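# Chapter 7: Picking Things Up

When Deisy Quispe started the robotics club at Benavides, she told her students that the arm would be the easy part, and she still laughs about how wrong she was! They spent most of May on a single question, the same one we'll be spending this chapter on: how does a machine get hold of an object it has never met before?

You have been solving this problem since you were a baby, so it may not seem like much of a problem at all. Reach into a kitchen drawer for a spoon and your fingers sort everything out while you go on talking to whoever is in the room. A gripper has to be told (or has to learn) where to close, how wide to open and how hard to squeeze, and a paintbrush asks for something quite different from a flashlight.

By the end of the chapter you should be able to plan a grasp for a simple shape, explain why shiny things such as a metal ladle can trouble a depth camera, and keep a proper log of your attempts. The club's own log ran to 140 attempts, and we'll borrow from it freely in the exercises.

Before reading on, take a minute with the bin below and decide which object you would go for first, and where you would put the two fingertips. Write your answer down, as we'll come back to it in Section 7.3.

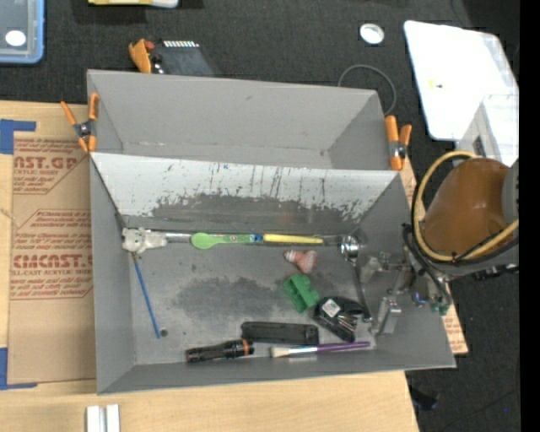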